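Grirnex Wrist Camera Bracket Kit

Print this page | E-mail this page

I make these in a shared workshop with Rekha Rai, who does all the printing and most of the worrying, and we've now got the second version ready to go out. It's a small bracket, a clamp ring and a bag of screws, and it holds a little camera at the wrist of a robot arm so you can see past the fingers to whatever they're reaching for.

The first version sagged. We'd run it over the workbench all day and by evening the view had slipped down and showed mostly the gripper's own back! The new ring has a deeper lip and grips all the way round, and it hasn't moved on us since March.

What's in the bag: bracket, clamp ring, 2 spare pads, screws, hex key. The kit weighs 246 grams and costs 39 dollars plus postage. You bring the camera – any small one with a standard screw hole in the base will do.

Fitting takes me a cup of coffee. Put the ring on loose, open the fingers all the way, then tilt the camera until you can see both fingertips and a good bit of space beyond them. Tighten the ring last. If you tighten it first you'll be fighting the tilt screw (ask Toivo Salminen, he's stripped a couple).
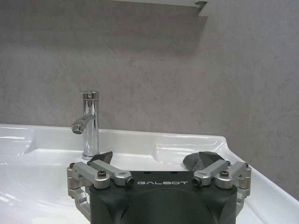
Bathrooms and kitchens are where I do most of my fussing over the tilt, what with all the shiny stuff. Chrome and white glaze throw highlights back at the lens, so I lock the exposure before I start and leave it alone. A matte card by the lamp helps too – Rekha's idea, and a good one.

Spare rings are in stock. Longer brackets aren't yet, but drop me a line if you want one and I'll put you on the list.

Related items
Plinance cable clips
Resano tilt screw, long
Nieminen bench clamp

Last updated: 22 Dec 2018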